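Binska solar sensor node: frequently asked questions
Last updated 29 Aug 2019

What is Binska?
A small open hardware board that reads temperature, humidity and light, sends the numbers by radio, and lives off a solar cell the size of a matchbox. We love this little thing and we hope you will too!

Do I need a battery?
For most indoor spots, no. The board stores its charge in a supercapacitor, and a bright windowsill keeps it going through the night with readings every 20 minutes. If you want faster readings, there are pads on the back for a lithium cell.

Will it run under office lighting?
Yes, if the lights are on for a good part of the day. Put the cell face up and as close to the lamps as you can. In a dim hallway it will send a packet now and then, and then go quiet until it has charged again.

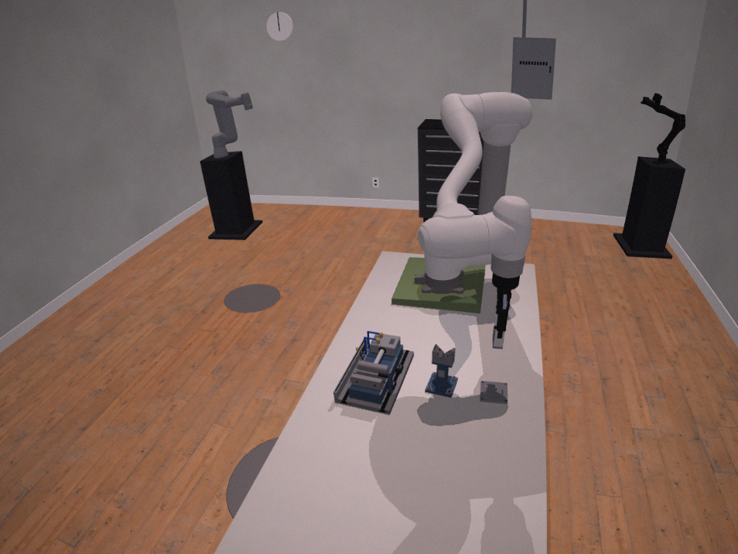 Tefera: mine sat on a shelf facing north and dropped out every weekend until I turned off the status LED in the config file. Been fine ever since, so please put that in the FAQ!

Done, and thank you. The line is led=0, and it saves more than you'd think — the LED was the hungriest part on the board after the radio.

Which receiver works with it?
The Nascombe USB stick is the one we test with. Any receiver on the same band will do if you can set the sync word yourself (it's in the readme, under Radio).

How many readings can it hold if the receiver is off?
Over 2,000. They go out oldest first once the link is back, and each one keeps its own time stamp. 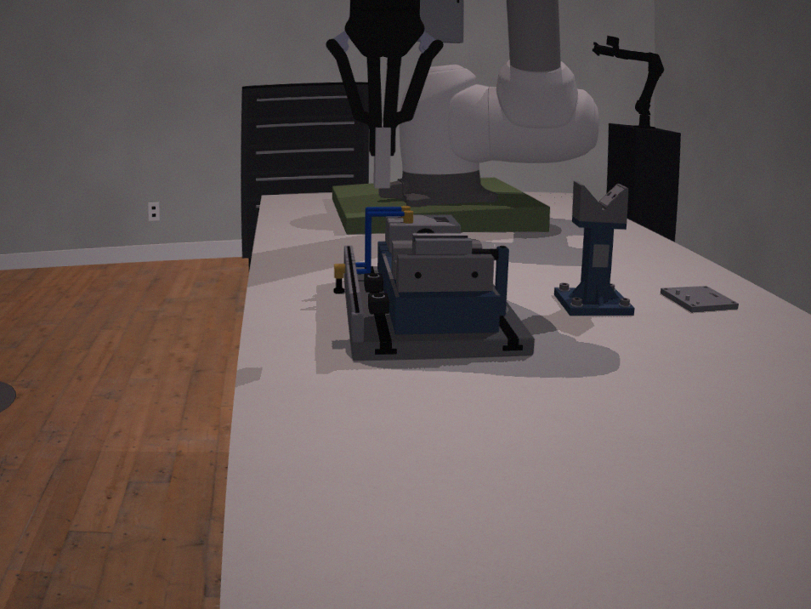
Indoor setting, with a wall outlet behind the table.

My board shows error 201. What now?
The firmware can't find the light sensor. On revision 4 boards this is nearly always a cold solder joint on the sensor's ground pad. Touch it up with a fine tip and restart.

Can I change the firmware?
Please do! The programming header takes a standard pogo clip, and the Fusetti library has drivers for every part on the board.

When is the next batch?
September, if the bare boards arrive on time. The design files are free to download, so you can also build one yourself. Start with the radio section, and check the antenna match before you fit the supercapacitor.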